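Catégorie : Sciences pour les petits curieux > Les robots

Pourquoi le robot a-t-il lâché la canette ?

Tu as sûrement déjà laissé échapper un verre ou une tartine (toujours du côté confiture, bien sûr !). Eh bien, les robots aussi font des bêtises, et celle que je vais te raconter est arrivée à Wultstead, dans un atelier où l'on apprend à une machine à trier les objets.
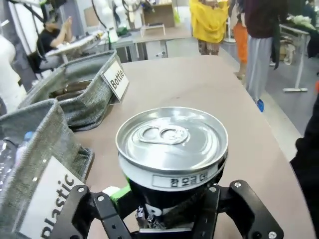
Le robot de Wultstead s'appelle Wiruvow. Son travail consiste à prendre une canette, une bouteille ou un gobelet, puis à le déposer dans le bon bac. Il a réussi 155 fois de suite, tout le monde était ravi, et puis - patatras ! - une canette pleine a glissé et roulé par terre.

Que s'était-il passé ? Quand tu attrapes quelque chose, ta peau sent si ça glisse et tu serres un peu plus fort, sans même y penser. Wiruvow, lui, a un petit capteur qui mesure la force de ses doigts. Ce jour-là, le capteur s'était déréglé : il annonçait « je serre bien fort » alors que les doigts serraient à peine. Une canette vide, toute légère, tenait quand même. Une pleine, beaucoup plus lourde, non !

On aurait pu lui dire de serrer très fort tout le temps, mais imagine une canette pleine qu'on écrase... quelle douche ! L'équipe a donc remplacé le capteur, et maintenant le robot soulève d'abord l'objet de 2 centimètres, attend un peu, puis vérifie que rien ne bouge.

Et si un jour tu vois un robot faire tomber quelque chose, ne te précipite pas pour le ramasser. Son bras peut repartir d'un coup. Appelle un adulte, qui appuiera sur le bouton d'arrêt.

Commentaires

Surley : Mon fils veut savoir si Wiruvow s'est fait gronder !

mamie_du_27 : Lu ce soir avec mes petits-enfants, on a fait l'essai avec une canette vide et une pleine, merci.

Pixel607 : moi je serre toujours trop fort les briques de jus

À lire aussi
- Comment un robot voit-il les couleurs ?
- Le bouton rouge, à quoi ça sert ?
- Fabrique une pince en carton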